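**Wrist-view grasping method cuts the demonstrations needed for fruit handling**

June 16, 2024

A group at the Husano robotics laboratory has published a training method that lets a gripper arm pick up single pieces of fruit after learning from 400 recorded demonstrations. The group's earlier method needed 600 to reach the same success rate on the same test. The report was released with the training code and a short account of the cases in which the method still fails.

The work was led by Loukia Kontogiannis, with Kęstutis Dambrauskienė responsible for the control software and Baiba Navickas for the test protocol. Funding came from Rodska, a maker of packing-line equipment, which had no part in choosing the test objects.

The method, named Sokero, deals with the last part of the reach, when the fingers are close to the object and a fixed overhead camera is often blocked by the arm. At this stage the controller takes its input from a small camera at the wrist and ignores the overhead view. Each new wrist image is compared with the one before it, and the difference is used to correct the path of the fingers. No three-dimensional model of the object is built at any point.

Earlier controllers from the same laboratory were trained on whole demonstrations, from the rest position to the lift. Most of the frames in such a recording show the arm crossing open space, where small errors do not matter. Sokero gives greater weight to frames recorded within 5 centimetres of contact and thins out the rest. According to the report, this weighting accounts for most of the saving in demonstrations. A smaller part comes from shifting the colour balance of the training images at random, so that the controller relies less on the tint of the table.

Shadows were the main source of error in the first round of tests. A soft shadow on a pale surface can lie right against the outline of a round fruit, and the older controller sometimes took the two together as one larger object. It then aimed for a point between the true centre of the fruit and the centre of the shadow. In a wrist view of a green apple on a pale wooden tabletop, the shadow reaches a distance similar to the width of the fruit itself. 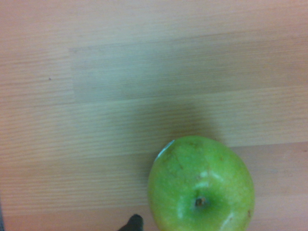

Why does the method not use a depth sensor to separate fruit from shadow?

Most small depth sensors lose accuracy at very short range, and the final correction takes place inside that range. Glossy skin makes matters worse, as reflected light can leave gaps in the depth reading. The group chose to train on colour images alone and to teach the controller about shadows by moving the lamp between demonstrations.

The lamp was set to one of 22 positions before each recording. Navickas wrote the schedule so that no position was used twice in succession, and so that every type of object was recorded under every position. The test runs then used lamp positions that did not appear in the training set. Under these conditions the average sideways error at the moment of closing fell to less than half that of the older controller. The full error tables are given in an appendix, sorted by object and by lamp angle.

Closing force was kept fixed throughout. Dambrauskienė states in the report that this was done to keep the comparison simple, and that a fixed force is not suitable for soft fruit. Plums and ripe pears were left out of the trial for this reason. Apples, lemons and firm oranges were included, and all were presented singly.

Three limits are set out in the report. The first is clutter: when two fruits touch, the controller tends to aim for the gap between them. The second is speed. The arm slows down over the final stretch so that each correction can be completed before the next image is read, and a full pick takes longer than it did under the older method. The third is that the weighting must be set by hand for each gripper, as the useful distance changes with the length of the fingers.

A separate check was carried out at the Mokoena test centre by Hjalti Bundgaard and Līga Sakalauskas, neither of whom took part in the original study. They used their own arm and a longer pair of fingers. With the published weighting the success rate dropped noticeably. Once the distance had been reset to suit the longer fingers, it came back to within the range given by the Husano group. Bundgaard and Sakalauskas recommend that the setting be reported alongside any future results, together with the finger length and the position of the wrist camera.

Kontogiannis said the next study would look at pairs of touching fruit. "The controller has no notion of a boundary between two objects of the same colour," she said. "We expect to need new recordings for that, and we do not yet know how many."

The training code is available on request from the Husano laboratory. The recordings will follow once the file format has been agreed with the Mokoena centre.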